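Skemus Forum > Grippers and end effectors > Fingers closing on their own mid-task

hema_f
Hello all, long post, sorry in advance! We're teaching shirt handling with a hand-held gripper, and yesterday the fingers closed by themselves while Narayanan had his thumb near the pads. He's fine, just a red mark and some grumbling, but it rattled me. It happened 2 times in 29 runs, both with the polo shirt and never with the towels.

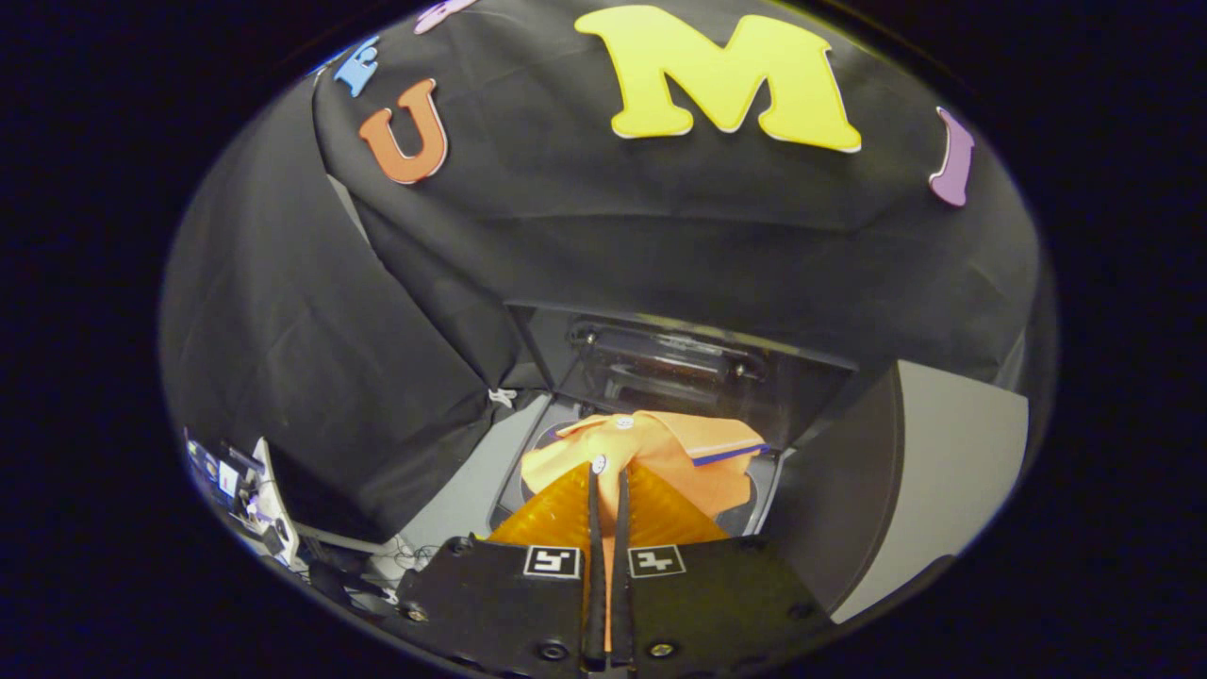

I've swapped the cable, restarted everything I can think of, and the log shows no close command at all. Has anyone met this before?

prakash_s
Oh, I feel for you, we had the very same at Belcombe in June. Ours was a cable getting tugged whenever the wrist turned. Tape it down with a nice generous loop and I'd bet you a coffee it goes away.

urmila.tomar
With love, Prakash, I don't agree. She's already changed the cable, and a tug would show as a dropout in the log. I'd look at the controller, and I wouldn't let anyone hold it until the force limit is down. What's yours set to, Hema?

hema_f
100 percent. I know, I know.

prakash_s
Fair enough on the limit, but a new cable gets tugged just like the old one!

hema_f
Limit lowered, cable taped, hands off while powered. Run 83 this morning and it closed again, very gently this time, so I'm sending the controller log to Urmila tonight.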